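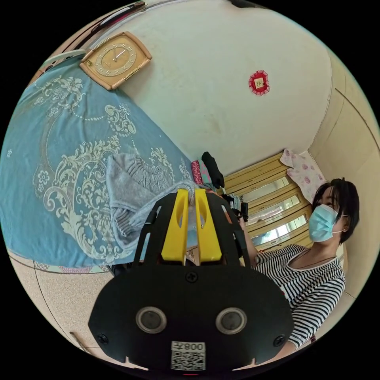
By the window in the Burnska bedroom.

FOR IMMEDIATE RELEASE

Brevico guide asks whether small bedrooms need more storage products
Household publisher has doubts about the "15-minute closet" and about a few of its own older tips

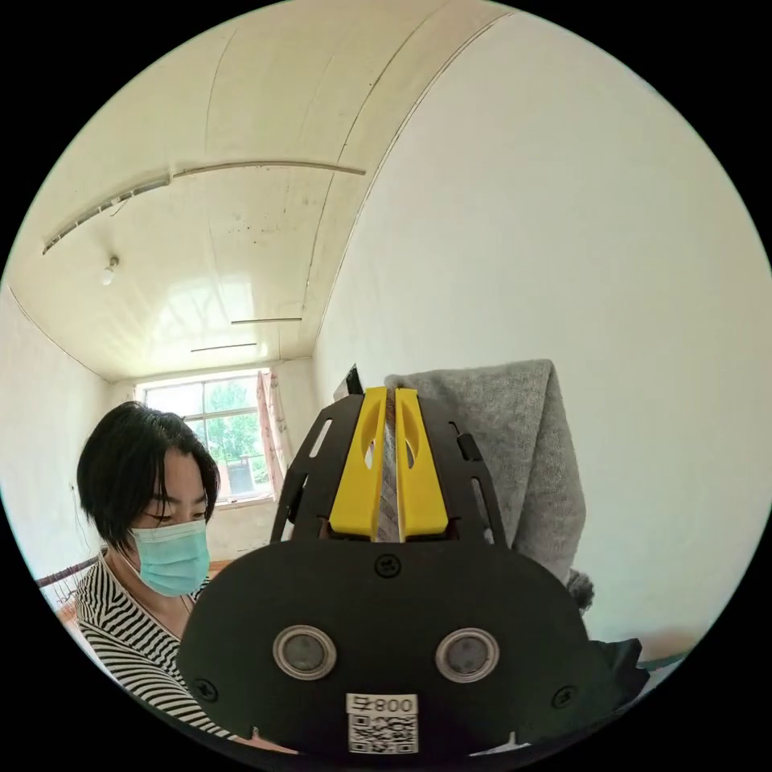
BURNSKA, May. Brevico, the publisher of household guides, today released "Clothes in a Small Room," a 35-page booklet on folding, hanging and putting away clothes and bedding in bedrooms where the bed takes up most of the floor. The booklet is free to download from the Brevico website.

It begins with a complaint. Advice on tidying clothes is mostly written for people who own a table to fold on, a closet with doors, and an afternoon. It tends to end with a shopping list. Brevico has published advice of that sort itself and has gone back over it for the new booklet. Four of its earlier tips have been dropped, including one that told readers to sort everything by color before folding a single item.

The booklet draws on 1,253 replies to a reader survey. Brevico asks that the number be read with care. The people who answer a survey about folding are people with opinions about folding, and the replies say little about anyone else. What they do offer is a long list of grievances: towels that slide off rails, sweaters that come off a hanger with points in the shoulders, fringed throws that won't stack, and bags that end up on top of the clean clothes.

The bed as a work surface

Most of the booklet assumes that folding will be done on the bed. Readers are told to pull the bedspread straight first and to move the pillow to one side. A heavy knit should be laid flat with the neckline at the top and the sleeves smoothed out before any fold is made. Brevico makes no claim that this is faster. It may well be slower, and a reader with three children can skip it for everything except wool.

On towels the booklet takes no side in the argument between halves and thirds. Measure the shelf, it says, and fold to that. 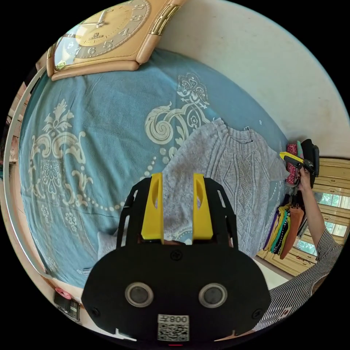
A light gray cable-knit sweater laid flat on a patterned bedspread.

What about the products?

Brevico also looked at two storage systems its readers asked about most often. The Grumberg hanging organizer holds a fair number of light tops, and the booklet says so. It also says that a plain rail with the same clothes pushed closer together gave much the same result in the rooms where it was tried. Readers who already have a rail are advised to wait a month before buying.

The Yimer folding board turns out tidy shirts of equal width. It does less well with thick sweaters, and it needs a place to be kept, in a room that is short of places to keep things. The booklet calls it "fine for shirts" and leaves it there.

Neither maker paid for or took part in the booklet. Neither product is sold by Brevico.

As for the "15-minute closet," a promise printed on the cover of an earlier Brevico title, the publisher is withdrawing it. The original timing was made with a small closet and clothes that had been sorted beforehand. Brevico should have said so then.

Availability

"Clothes in a Small Room" can be downloaded now. A print run of 600 copies will go to libraries and housing offices in and near Burnska, at no charge, while they last. A large-print edition is planned, with no date set.

Readers who try the advice and find it useless are invited to write in. Corrections will be printed in the next edition with the page number of the mistake.

About Brevico

Brevico publishes short guides to cleaning, laundry, mending and storage. It is based in Burnska and carries no advertising in its booklets.

Media contact: Brevico press desk, Burnska. Review copies on request.

###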